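Meet the Drasier: A Robot With Two Arms

Some robots build cars. Some robots move boxes in warehouses. The Drasier is a smaller kind of robot. It is made by a company called Mirus, and schools and science clubs can borrow it for a month at a time. The club in Stindesley had one in August, and this page tells you what it is and what it can do.

What comes in the kit?

The kit has 2 arms, a gripper for the end of each arm, a box of cables and a set of 34 task cards. The arms bolt down at the edge of a big table. An adult has to do that part, and it takes most of a morning. A computer program called Quaye comes with the kit. Quaye is what you use to teach the robot.

How do you teach it?

A robot arm does not know what a cup or a pencil is until somebody shows it. With the Drasier, you hold a pair of handles and move them, and the arms copy you. Quaye saves each try. Then you do the same job again, and again. Most of the cards ask for 100 tries before you let the robot have a go by itself. That is a lot, so it helps to take turns.

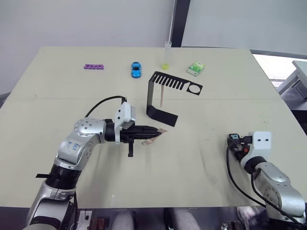 Card 12 is about putting tools away in a holder with slots. It sounds easy, and for your own hand it is, but a slot is narrow and a gripper can't feel things the way your fingers can. Look at the tool in the gripper on the left. It is flat, with a point at one end, and the black holder is just beyond it. A thin stick is already hanging in one of the slots. The tool has to be lined up with its slot before it can go in, and if it is tilted too far it will bump the top of the holder. The other things on the table, like the blue toy car, are not part of this job. The robot has to learn to leave them alone.

Why two arms?

Plenty of jobs need two hands. Think of opening a jar — one hand holds and the other one turns. On some cards only one arm works and the other waits. On the harder cards both arms move together, and those take much longer to teach.

Is it any good?

Gijs Kramer, who runs the Stindesley club, liked the task cards best. They are short and the steps are in a sensible order. He was less happy with the handles, which are made for grown-up hands. Children under nine found them heavy.

The arms are slow, too. Mirus limits their speed when the kit is used by schools, so a job you could do in a second takes the Drasier a good deal longer. Keep your hands off the table while the arms are switched on, and learn where the red stop button is before you start.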